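Workshop notebook, Verine rewatch, season two

Finished the first half of the season last night and I'm still buzzing about the Turcotte episode! On first viewing I had it down as filler (two people stuck in a customs office, hardly any music), but the second time through you notice how much of the finale is already sitting there in the small talk. The line about the spare key gets thrown away so casually that I missed it completely before.

Went back to the scene log afterward. We're at 247 entries now, 16 of them for the customs office alone, and I love that the longest take is just her reading a letter.

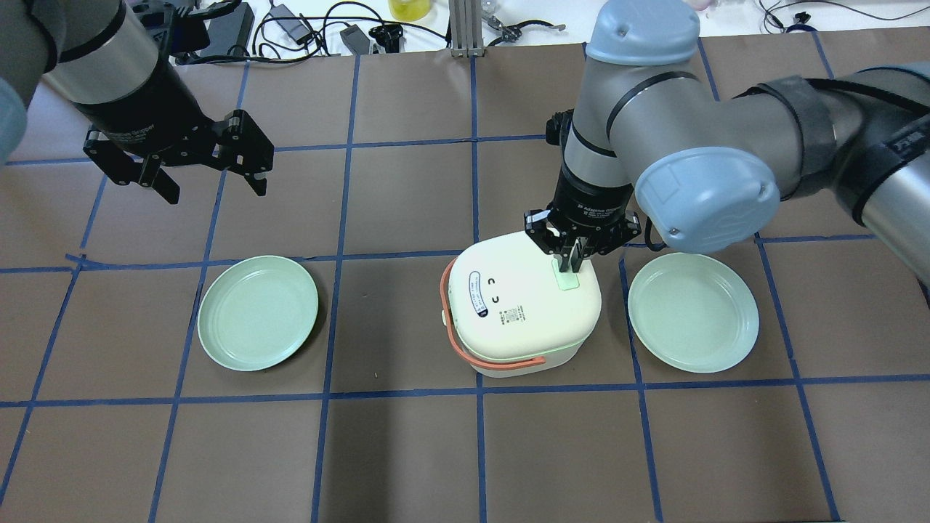
Cekcombe, April

Started on the back half, and wow, the pace picks up. The writers bring the brother home a full episode sooner than I remembered, and it works so much better than the flashback version in season one. The sea battle still looks a bit rubbery, but I was too caught up in the argument on deck to care.

To do: fix the timing on entry 221 (I wrote down the start of the recap by mistake), and compare the two letters word for word. If anyone has the Vivance box set with the commentary track, please leave it on my shelf. I want to hear what they say about that key.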